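What the new arms mean for those of us on the plating line

Robel Ayele here, from second shift at the Bevbridge kitchen. I got asked to write this month's floor item, I think mainly because I've complained the loudest in the break room, so fair enough!

By now most of you have heard that station 8 is going to get a two-armed robot from Clustik in April. It will set up the sampler plates for the Gavport orders: take the food out of the basket, put it on the plate, leave the plate for one of us to check and wrap. We do 1,000 of those plates on a big day, and anyone who has stood there for a whole shift knows what it does to your shoulders. Mine have been clicking for two years. So I didn't walk into the demo on 2020-02-11 as an enemy of the thing, whatever you may have heard from first shift.

What I did walk in with was a list of questions, and I got answers to most of them. The hours first. The two people now on station 8 stay on the schedule, with the same pay grade, and move to checking and wrapping. That's in writing and it's pinned up by the time clock, so please go read it instead of asking me (I've been asked a lot). Training is on paid time. If you'd rather move to cold prep, tell your lead before the arms are in and you get first pick.

Now the part I'm less sure about. Checking plates sounds easier than filling them, and for your arms it is, but you're standing at the end of somebody else's pace. When I'm plating and I see a bad croissant I just toss it and grab the next one, and I barely notice I've done it. With the robot, that decision comes later, when the plate is already made up, and you have to pull it and log it. In the demo they ran through a lot of this on the computer, in simulation, before anything gets bolted down. I liked that more than I expected to. You can stop it, ask why an arm is going in from that side, and get them to try it a different way without wasting any bread.

Our people did exactly that. Someone from cold prep pointed out that squash and pastry shouldn't be sharing a basket at all, because we've never set up the station that way, and the Clustik folks wrote it down. Someone else wanted to know how hard the fingers squeeze. They had a number for the squash and no number for the pastry, so that's still open. I'd really like us to keep asking things like this — they don't know our food and we do.

The other thing that changes is talk. Station 8 is where you hear everything: whose kid made the team, who's selling a couch, what the new soup really tastes like. One person at the end of a conveyor doesn't get that. I brought it up, feeling a bit silly, and the answer was that the wrap table can be turned so it faces station 7. It costs nothing and I'm going to keep bugging them until it's done.

Next up is the practice order from Tefera, 200 plates, with 78 of them going through the simulated setup first so we can compare notes on the order things get picked up in. If you want to sit in, the sheet is on the office door. Bring your questions, and bring a snack too, because those sessions run long and they don't let you eat the samples.
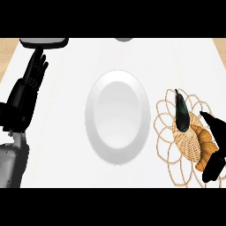
Station 8 in simulation: plate in the middle, basket with zucchini and croissant on the right.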